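Last updated: August
Reading time: 4 min

Robots are coming to our packing room, what happens to the people who do it now?

I run the day shift in the packing room at a gift and toy food company in Windholm. 14 of us on the floor. Management is bringing in robot arms for part of the tray work, two arms to a table, and there's a trial going on at the Oakley building already. Staff meeting is Friday and I have to stand up and say something useful.

What I've been told is "no job losses planned." Which everyone on my shift hears as job losses, later. Half of them have been packing since before I got here. They're asking me do they get retrained, does the pay change, who gets blamed when the arm puts the wrong thing in the wrong place. I don't have answers and I don't want to make stuff up.

Anyone been through this? Not looking for an article about the future of work, just what changed day to day. Shift lead, so I get it from both sides.

— packroom_lead

Wilma Jardine

Been through it, at Plindcombe, 49 people on the floor when it started. Typing this on break so sorry for the mess.

First thing, the work doesn't vanish, it moves. We used to pack. Then we spent the first months setting stuff out for the arms, watching them, putting things back, setting out again. Tiring in a different way. Your hands get a rest and your head doesn't. Two of my older ladies liked it, said their wrists stopped hurting. One guy hated it so much he asked for the loading dock and he's still there, happy.

Second, pay. Ours did NOT change at first and it should of. People were tending a machine on a packer's rate. Took us 4 months of asking to get a tender grade written down. Ask on Friday. Ask in front of everybody — then it's in the minutes.

Third, blame. Get it in writing that a bad tray from the arm isn't counted against whoever is standing at the table. We had a supervisor logging arm mistakes under people's names. Ugly couple of weeks.

Other things that changed, in no order:

Breaks. The arms don't take one so somebody upstairs figured the line doesn't either. Fix that early.

Talking. We used to face each other across the table. After, everyone faced the machine. Sounds small. It was the thing people brought up most.

Targets. They set 1000 trays a week off the sales brochure. We never got near it that first season and guess who got the emails.

Who knows how to stop it. Should be everybody, every shift, not one trained person who's off sick.

Also get your people over to Oakley to SEE it before the meeting if you can. Rumors in our place were all giant cages and sparks. What you get at a practice table is more like this, toy donuts, a plate, a plant, and one arm with its gripper down on a donut:

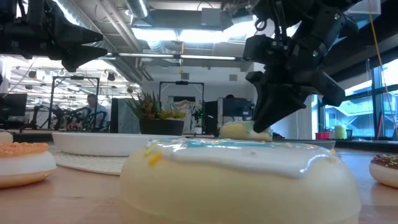

What I'd say at the meeting

Say what you know, say what you don't, give a date for the rest. Don't repeat "no job losses planned" unless they'll put a length of time on it. Ask for two volunteers to try the tending job first and let them come back and tell the others, they'll believe their own before they believe you. Nothing personal.

And get your own job description too. Mine got forgotten. I was doing schedules plus calling the robot support line plus covering a table, same money.

dock_dan

Depends on the company. We got them at Dindell and after the first month I forgot they were there. Nobody let go but when people left they wern't replaced, so it's the same thing only slower. Ask about that one. "Are you going to fill the spots" is a better question then "are you firing anyone."

tealeaf

Our HR just sent a PDF. Good luck Friday

packroom_lead

Thanks Wilma, this is way more than I had. Didn't think about the break thing at all. Asking about an Oakley visit tomorrow, and Dan I'm stealing your question word for word.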